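About Kjærgaard

Home / Our range / Teaching sets / About us / Jobs / Visit

We pack small things for people who paint. Craft shops, art teachers, evening classes and a good many kitchen-table painters order from us, and what most of them want is a box with exactly the right little bottles in it. Our catalogue runs to 1,893 lines at the moment, and 266 of those are kits made up by hand or, more and more, with the help of a pair of robot arms.

How we work now

For years the whole day at Kjærgaard was picking. You stood at a bench with an order sheet, you picked up a bottle, you put it in a tray, you picked up the next one. We were quick and we were proud of being quick, but by four in the afternoon everybody's wrists knew about it. Twelve-bottle sets were the worst – fiddly caps, colours that look alike under strip lights, and always one customer who wanted the green swapped for a different green.

So we started teaching the job to the arms, and we love it! The bench we call Pleltov is where new tasks get tried out. Someone lays out bottles and a tray, works through the moves, changes the layout and goes again. Zander is the software that keeps track of which kit is being practised and which ones are ready for real orders. Both names came from a very long lunch and we are stuck with them.

The people who used to pick are the people who do the teaching. They know that a pointed cap wants a different grip from a flat one, and that a small bottle will go over if you come at it from the side. All of that was in their hands already, and now it gets talked about, written down and argued over at the bench.

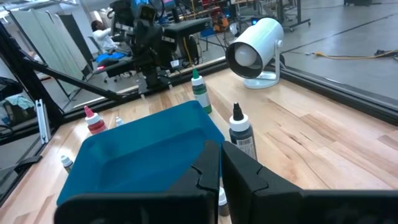 Small bottles, a blue tray and a wooden bench: the daily business.

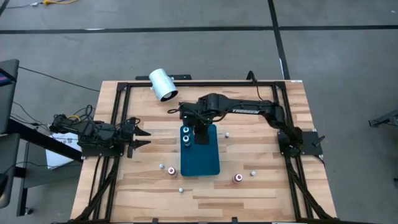
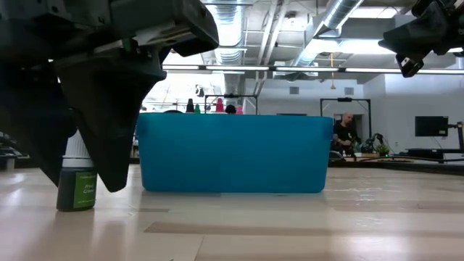
Natalia Orozco wrote to us about the change, and agreed to let us put her words here: I used to go home and not want to hold a fork. Now I spend my mornings working out why a bottle tips over, and my afternoons showing other people what I found. I do miss the rhythm a bit, I'll admit that. Picking with the radio on was a nice way to spend a day when you were in the mood for it. But I would not swap back, and I have got a lot better at explaining things.

We miss the rhythm a bit too, and the radio is still on.

What has changed for the team

There are 13 of us. The bench day is split now, so a morning of teaching is followed by an afternoon of checking, mixing up samples or answering customers, and you can ask to swap. Everyone gets paid training hours, including the office. New tasks are proposed by whoever does the work, and a task can be turned down if the team thinks hands do it better. Gift wrapping was turned down in July (ribbon!) and will stay that way for a good while.

Every kit is still looked over by a person before the lid goes on. That check used to be squeezed in at the end and now it has proper time set aside.

What comes next

We are getting Trandus ready, our new range of refill sets for schools, with mixed bottle sizes in one tray. It is the hardest packing job we have tried to teach so far and the bench is rather noisy about it.

Come and see us

Teachers and small makers are welcome to visit. Mornings are best, any time after ten. Use the contact form, tell us how many of you are coming, and wear shoes you don't mind getting paint on.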